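Home Films Old Posts About Contact

June 14, 2024

In December my friend Dzifa Osei lent me a disc of "The Ferry to Sukine", and I kept it on the shelf for too long. Last night I finally watched it. It is a small black and white drama directed by Ruxandra Onu, now restored by a company called Vidmar, and I want to write down my thoughts while they are fresh.
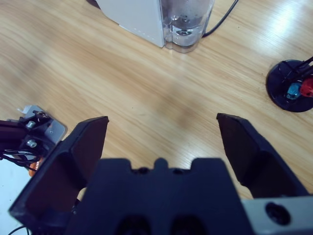 The story is simple. A widow, played by Augustina Boateng, waits 18 days for a boat that will take her to her sister. She rents a room above a bakery and slowly becomes part of the life in the town. There is very little music. Most of the time we hear footsteps, doors and water.

I knew the film only from an old tape, where the night scenes were almost completely dark. Now I could see the faces, and I understood the quarrel on the stairs for the first time.

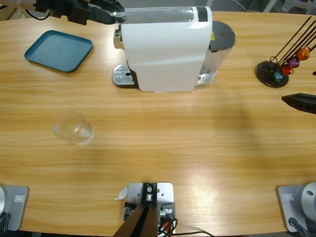 Is the new version longer than the old one?
It is longer by six minutes, and most of that time goes to the dinner with the harbor master.

I am not sure that this dinner was needed. Kekeli Mahama is very good as the harbor master, but he repeats things which we already learned from his eyes. My husband does not agree with me, he says it is the best part of the film.

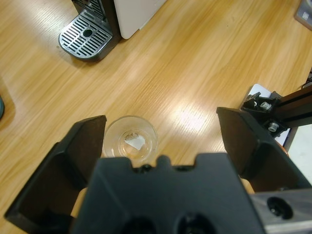 The ending is still the same, and I was glad about it. The widow hears the horn, puts down her bag and looks at the bakery window. We do not see if she goes. When I was a student this made me angry, and I even wrote a letter about it to our film club in Cimstead.

The disc has two extras, a short interview with the director and some photographs from the rehearsals.
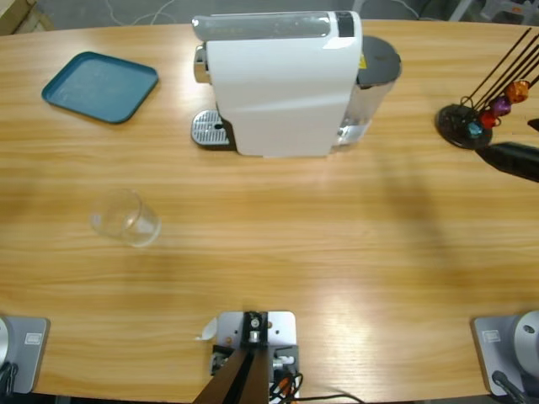

Does the disc have English subtitles?
They are included for the film, but the interview has none.

I must give the disc back to Dzifa this week. She has already promised me "Drolard", the next film by the same director.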